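Home | Notebook | Bench log | Stock | Contact

June 4, 2020

Bin sorting at the wood-top bench, with Kai-wen. The aim is to get the small stuff for the Tralari job out of mixed boxes before Poul needs the space. Started with the popsicle pieces.

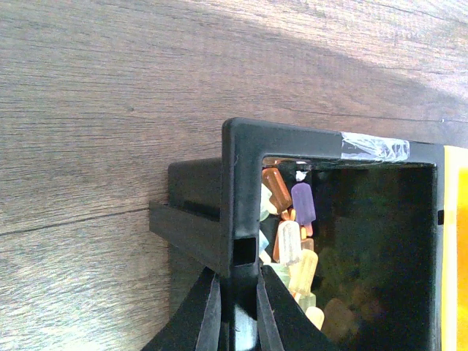

Box label from Flindden said 420 pieces. Not checked – I'll weigh a batch of 100 and work from that. The tape on the rim stays on for now.

Lollipops next. Red, teal and orange are still mixed, and the sticks catch on each other, so take them one at a time.

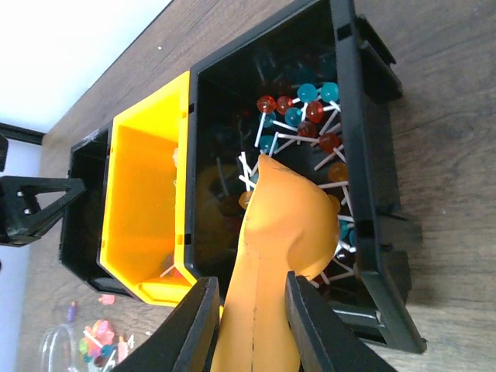 Lollipops in the large black bin, yellow bin beside it.

Then the tools. Anything with a hole in the handle should go on the hooks, so I want a list of those first.
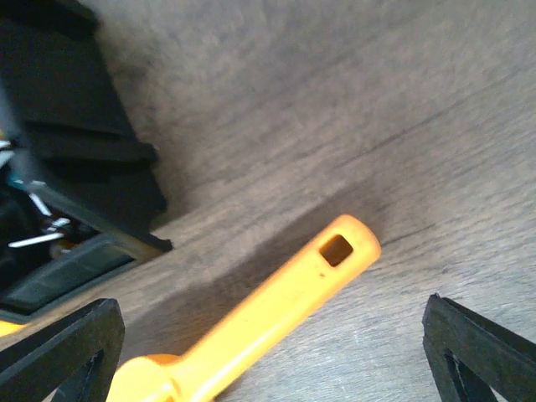

Yellow handle, square hole near the tip.

Poul asked about the round metal sheet. Dents are shallow. Fine as a sorting surface, no good for the Tuvier fit.

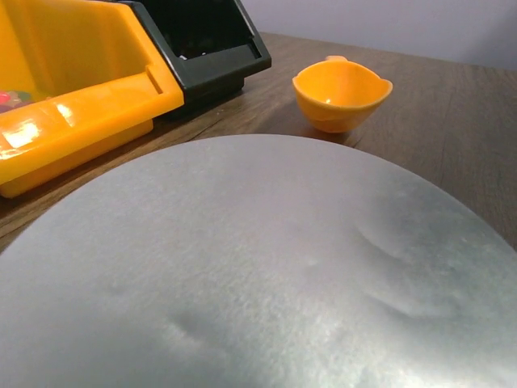
Disc on the bench, dimple and long ripple.

To do: ask Wei for 2 more yellow bins.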